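August, dye notebook, morning

Third round on the walnut hull bath and I am finally getting the brown I wanted! The hulls from Tamanard had been soaking in the rain barrel far longer than the last lot, and the liquor came out nearly black before it ever saw the stove. Strained it twice through the old pillowcase. The second straining got the grit, the first only got the big pieces.

Yarn is the Woltari two-ply, the undyed gray-white one. Wound off 4 skeins at 100 grams each, figure-eight ties in four places, loose. Last time I tied them too tight and got those pale bands, which looked nice on the swatch and terrible in a sleeve. Soaked overnight with a drop of dish soap.

No mordant on skeins one and two. Alum on three and four, same strength as in the onion skin batch. I want to see whether it's worth bothering with alum for walnut at all. Everyone at the Yoon weekend said no, but their wool was much greasier than ours.

Bath went up slowly to 140 F and I kept it there. Tempting to push it hotter, but I did that in round one and the wool felt like twine afterward. Turned the skeins with the long dowel every 20 minutes or so and otherwise left them alone. Smell is wonderful – wet leaves and tea.

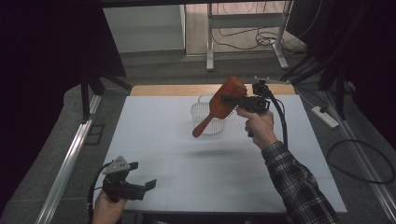
Skein two is the winner so far. Pulled it first, let it drain over the sink, and the color is warm all the way through with hardly any green in it. I have been trying to pin down the shade for the label, and the nearest thing I can come up with is the wood of that paddle hairbrush over the wire basket, the same reddish brown, though the yarn is a step darker in the shadows of the twist. "Walnut" on the label would be dull anyway. Maybe "Brush Back"? Will think.

Skein one is close but flatter. Same yarn, same bath, no mordant on either, so I suspect it sat at the bottom and got less movement. Next time swap top and bottom halfway through.

Three and four (alum) went yellower than I expected. Very pretty, like toast! They don't match the others at all, so they can't go in the same kit. Could be the contrast color for the Okerex mitten pattern, which needs one light and one mid-brown.

Rinse notes: one and two ran clear on the third bowl. Four was still giving off color on the fifth, left it in plain water.

Bath is nowhere near used up. Saved it in the lidded bucket, marked it R3, and want to try:
– the gray fleece singles, no mordant
– a dip of skein three in a weak iron bath, very short
– a cotton scrap, just to see

Need more hulls before the squirrels get going. Also a second thermometer, the dial one reads low. Check light fastness on the window card for R1 and copy it in here.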